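Jeltham Home Forum > Kitchen & Dining > Tables and Tableware

Thread: White plates on a taupe table, or have I made a beige mistake

saltlick_ranch
Member, 502 posts
July 21, 2022

Moved into the new place in April and finally bought a grown-up dining table. It's the Zandcombe, the matte one, in a color the store calls Driftmoor and my sister calls "wet cardboard." I like it. What I can't settle is what goes on it. We have plain white plates, and against that brown they look like something from a hospital with a decent budget. Do I need placemats? Colored plates? A tablecloth, which would hide the table I just paid for?

pieplate_pam
Placemats. Always placemats. A matte top will show every scrape, and you'll be out there with a soft cloth and regrets. I had a matte top for 5 years and by the end it was shiny in exactly the spots where people sat.

koppelhead
Disagree with Pam, as is tradition. Placemats on a nice plain table look like a diner that's trying to sell you a truck repair ad. White on brown is fine. Restaurants have been getting away with it forever.

pieplate_pam
Restaurants have somebody else wiping the tables, koppelhead.

third_drawer_down
What's the finish? If it's oiled you want something under hot dishes no matter what. If it's lacquered you have more room to be lazy.

saltlick_ranch
The tag said "sealed," and the guy at the store said "sure" when I asked if that meant lacquer. So, sealed.

third_drawer_down
"Sure" is not a finish. Put a drop of water on the underside and see if it soaks in. And get trivets.

mugs_only
Colored plates are a trap. I bought the Koppel stoneware in mustard, loved it for 3 weeks, and now every meal I make looks like it has a liver condition. White lets you see your food. Whether that's a good thing depends on your cooking.

saltlick_ranch
Water beaded up, so I'm going with lacquer until proven otherwise. Also cleared everything off last night, the mail, the candle, the bowl of keys, and tried it with only the plates.

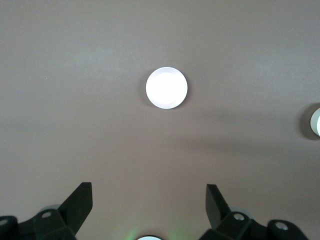 I think I'm coming around. With no clutter in the way, the brown is calmer than I gave it credit for. My sister still says cardboard, but she has stopped saying wet.

koppelhead
Told you. Leave it alone. Maybe cloth napkins if company's coming.

pieplate_pam
It looks very nice and I'd still put a placemat under it. Unglazed foot rings are what get you. Run your finger around the bottom of a plate, and if it feels like a nail file, that's your table's future.

saltlick_ranch
Went and checked. Nail file. I hate that you're right.

mugs_only
Amenine makes thin felt rounds smaller than the plate, so you don't see them. I paid 28 bucks for a set. They do collect crumbs – mine could feed a pigeon.

koppelhead
So, placemats for people too proud to own placemats.

saltlick_ranch
Ordering them now. In gray.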